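布を扱う手先――ハンドヘルドグリッパーによる教示と「張力の履歴」

剛体のピック・アンド・プレースに比べ、布の操作は評価が難しい。箱であれば位置と姿勢の六変数で状態を書けるが、衣類には対応する有限の表現がない。同じTシャツを同じ高さから落としても、ひだの入り方は毎回異なる。研究グループWulixが九月に公開した手法Ivonは、この状態表現の問題を正面から解かず、操作者の手の動きと手首視点の映像から直接方策を学習する立場をとる。

設計を主導したナンディニ・ラオ氏によれば、出発点は遠隔操作への不満だった。双腕ロボットを遠隔で動かして衣類を扱うと、操作者は布の張りを感じ取れず、安全側に倒して動作が遅くなる。得られるデータは慎重すぎる軌道ばかりになり、学習した方策も同じ遅さを再現する。そこで同氏らは、ロボットの手先と同じ形状の爪を備えたハンドヘルドグリッパーを人が直接握り、机上や寝台の上で作業する方式に切り替えた。カメラはグリッパー側に固定し、魚眼レンズを用いる。視野が広いため、爪先と対象物に加え、周囲の壁や家具も自己位置推定の手がかりとして利用できる。 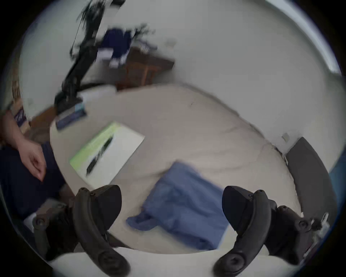 手持ちグリッパーの視点。左右の爪の間に、丸まった青い布がある。

収録された動作は大きく二種類に分かれる。第一は片手による把持と移載で、対象はタオル状の小物である。第二は両手による展開で、衣類の二点をつまみ、引き、離す。前者は既存手法でもおおむね扱えるため、論文の主眼は後者に置かれている。

展開動作で問題になるのは遮蔽である。一方の爪が布をつまむと、つまんだ箇所はその爪自身に隠れる。他方の手が引いている端は画面の隅にあり、魚眼の歪みが最も大きい領域に入る。歪みを補正して透視投影に直せば周辺の画素が引き延ばされ、肝心の端が粗くなる。Ivonは補正を行わず、円形の原画像をそのまま符号化器に入力し、画素ごとの光線方向を追加チャネルとして与える。実装を担当したエブカ・ダウダ氏は「補正は人間が見るための処理であって、ネットワークには光線の向きがわかれば足りる」と説明する。

もう一つの要点が、論文で「張力の履歴」と呼ばれる補助入力である。グリッパーには力覚センサーがない。代わりに、爪の開度と左右の手先間距離の時系列を短い窓で切り出し、低次元のベクトルに圧縮して方策に渡す。布が張った瞬間、人の手は無意識に減速する。その減速の型が、布の状態を示す間接的な信号になるというのが著者らの仮説である。
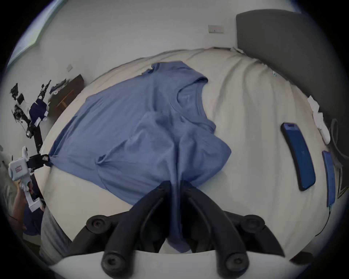
仮説の検証には二つの比較が用いられた。一つは履歴ベクトルを零に固定した方策、もう一つは履歴の時間順序を乱した方策である。教示データは全条件で共通とし、総数は1765本。内訳は明かされていないが、両手の展開動作が過半を占めるという。評価は実機の双腕システムGidanoで行い、条件ごとに100試行を割り当てた。初期状態は毎回、布を持ち上げて落とすことで作る。成功の定義は、裾と襟ぐりの双方が上面から確認でき、袖の重なりが残らないこととされた。

結果は、履歴ありの方策で80回の成功、履歴を零に固定した場合で72回の成功である。差は大きくない。時間順序を乱した条件は零固定の条件をさらに下回ったとされるが、具体的な値は本文になく、図の縦軸から読み取るほかない。ラオ氏はこの点について、乱した履歴は情報を欠くだけでなく誤った情報として働くため、下がること自体は予想の範囲だったと述べている。

失敗の分布には明瞭な違いがある。履歴のない方策では、布が張りきった後も引き続け、把持点が滑って外れる例が目立った。履歴のある方策ではこの型の失敗が減り、代わりに最初の把持点の選択を誤る例が相対的に増えた。身頃のひだを裾と取り違え、布の中ほどをつまんだまま広げようとする。つまり履歴は引く段階の制御には寄与するが、どこをつまむかの判断には寄与しない。著者らもこの解釈を採っている。

外部の見方は分かれる。繊維機械の制御を専門とするムラリ・ヘグデ氏は、手先間距離から張力を推定できるのは布の伸びが小さい場合に限られると指摘する。編地のように伸びる素材では、距離が増えても張力はすぐには立ち上がらない。同氏は、綿の織物と編地を分けた集計がなければ仮説の適用範囲は判断できないとみる。これに対しダウダ氏は、推定しているのは張力の絶対値ではなく操作者の反応であり、素材が変わっても減速は生じると反論する。ただし素材別の集計が未了であることは認めた。

データ収集の側にも制約がある。人の手首はロボットの手首より可動域の組み合わせが自由で、教示された軌道の中には実機で再現できないものが含まれる。Ivonでは収録後に逆運動学で可否を判定し、特異姿勢に近づく区間を含む軌道を除外している。スディール・ポドゥヴァル氏が整備したこの選別工程はNaiduと名付けられ、単独のツールとしても配布されている。同氏は、除外された軌道には布をひねりながら引く動作が多く、これは衣類の展開で人が好んで使う技法でもあると話す。選別によって、最も巧みな教示から順に捨てている可能性がある。

この偏りを避けるには、操作者に実機の可動域を事前に習得させるか、収録中に警告を出すかのいずれかになる。試験的に音で警告する版も作られたが、操作者の動きが音に反応して不連続になり、減速の信号を汚した。現行版では警告を出さず、収録後の選別のみを行う。

次の版では、把持点の選択を別の方策に切り出し、展開動作と独立に学習させる計画である。手首視点に加えて俯瞰カメラを置く案も検討されたが、任意の部屋で収録できるという利点が損なわれるため見送られた。素材別の評価は、ディヴィヤ・チャッコ氏の担当で進められている。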